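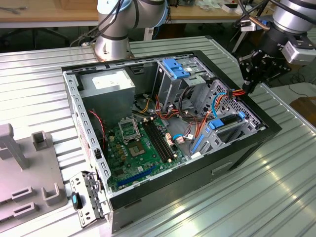
A desktop tower on its side with the side panel off and the CPU socket open.

Desktop teardown bench: June totals and what to bring next

The Dirkcombe repair and reuse shop took in 402 desktop computers in June, most of them office towers cleared out by local employers and the Primham school district. Of those, 300 went through the teardown bench before the month closed. The rest are on the shelves by the loading door and will be worked through in the order they came in.

The teardown bench is where a tower gets opened, checked, and sorted. Machines that can be put back into service get a cleaning and a fresh drive. Machines that can't are taken down to parts, and the bare case goes out with the steel.
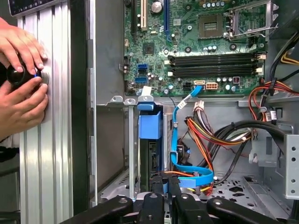 Memory is the part we run short of most often. Local families who buy a rebuilt computer from us nearly always ask for more of it, and older sticks are getting harder to find in matched pairs. A board with four memory slots is useful to us even when the slots arrive bare, and we set those boards aside for testing. The round coin-cell battery on the motherboard gets checked too. A weak one will make a computer lose its clock settings, and a replacement costs very little. Old cells go in the battery tub at the end of the bench and not in the general scrap.

SATA cables are kept if the clips at both ends still hold. Please don't bundle them with tape. Tape leaves glue on the plugs, and we end up throwing out cables that were fine when they came in the door. A loose twist tie works well.

Drives are handled separately from everything else. Any drive that comes to us inside a computer is removed, logged, and locked up until it has been wiped. If a wipe fails, the drive is shredded. Donors who want a certificate should say so at drop-off, as we can't match a drive to its owner once it has been through the process. 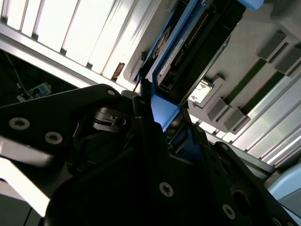 Many office towers hold their drives in plastic carriers or on snap-in rails. These are made for one line of cases and are hard to buy on their own. Leave them in place when you donate a computer, including any that are in unused bays. We have 21 otherwise complete towers waiting on rails right now, and a box of spares from someone's supply closet would clear most of them. The Wan Street drop-off point will take rails and carriers in any quantity.

Small screws are welcome as well. Put them in a bag or an envelope and write the computer model on it if you know it.
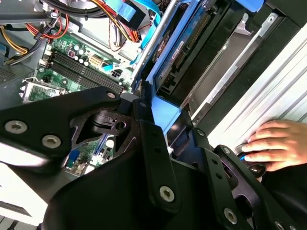 Power supplies stay in the case until the machine has been tested. After that, good units are labeled with their wattage and shelved. We do not open power supplies at the bench and ask that donors not open them at home.

Parts pulled in June are now listed in Zovus, our stock system, which stands at 3,699 items. Members can search it from the front counter during regular shop hours. Prices are unchanged from last quarter.

We can't accept tube monitors, printers, or laptops with swollen batteries. The county site in Primham takes all three.

Posted 2025-07-10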